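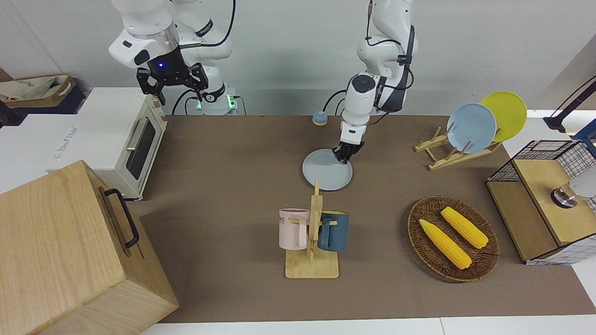

Round plate, pale blue-gray

Tableware Hire Assistant
Mac Mathúna Event Hire
Permanent, full time, 40 hours a week

Mac Mathúna rents plates, glasses, cutlery and serving dishes for weddings, company dinners, funerals and school events. Our stockroom and wash area are on the ground floor of the Pindura building, next to the loading bay. We are looking for an assistant to join the stockroom team before the November bookings start.

The job

You will pack orders for the next day's deliveries and check in everything that comes back. Returned crates are unpacked, scraped if the customer has not done it, and run through the dishwashers. Clean pieces are dried, inspected under the bench lamps and put back on the racks by pattern and size.

A large order can be 1,000 place settings. Most are much smaller, and on a normal morning you will have several of them open at the same time. Each crate has a packing slip, which you fill in and sign. Chipped or cracked pieces go in the gray bin and are written on the breakage sheet with the order number. Please do not put them back on the rack to deal with later.

Other parts of the job:

Polishing glasses and cutlery by hand
Cutting and replacing crate dividers
Helping the drivers load and unload
Answering the stockroom phone when the office is closed for lunch
Taking part in the full stock count in January
Setting out sample tables for customers who come in to choose a pattern

Our biggest regular customer is the sports hall at Plikusport, which holds its club dinners with our plates and glasses. For those events one person from the stockroom goes along with the truck and stays until the tables are cleared. This is paid at the evening rate, and the stockroom team takes turns.

Hours

The shift starts at 7:00 in the morning and ends at 3:30 in the afternoon, with a half-hour unpaid lunch and two paid breaks. You will work one weekend shift in every 3, with a weekday off in its place. Summer is our busiest time and we do not usually approve more than a week of vacation in June or July.

What we ask for

You can lift a full crate of dinner plates to waist height many times in a shift. We have carts and a pallet jack, but some venues have stairs.
You can count accurately and write clearly.
You are comfortable standing for most of the day. The wash area is warm and noisy, and ear protection is supplied.
You can get to the Pindura building for a 7:00 start. The first bus arrives at 6:40.

Experience in a restaurant kitchen, a warehouse or a hotel is useful but not required. A driver's license is also useful — we may ask you to cover a van route later on, with extra pay for those days.

We use Zutex for orders and stock. It takes a few days to learn and we will train you on it.

What we offer

Hourly pay with a raise after the trial period
A signing bonus of $3,000, half paid with your first check and half after six months
Paid vacation and sick leave
Work shoes, aprons and gloves
Free parking behind the loading bay
Free tableware hire for one family event a year, subject to what is on the shelves

How to apply

Send a resume or a short letter about the work you have done to the stockroom office at Mac Mathúna, or leave it at the front counter. Include a phone number and the best time of day to call. We do not need a photo or references at this stage.

Interviews take half an hour and include a walk through the stockroom and a short packing task, so please wear closed shoes. The trial period is three months. Applications stay open until the position is filled.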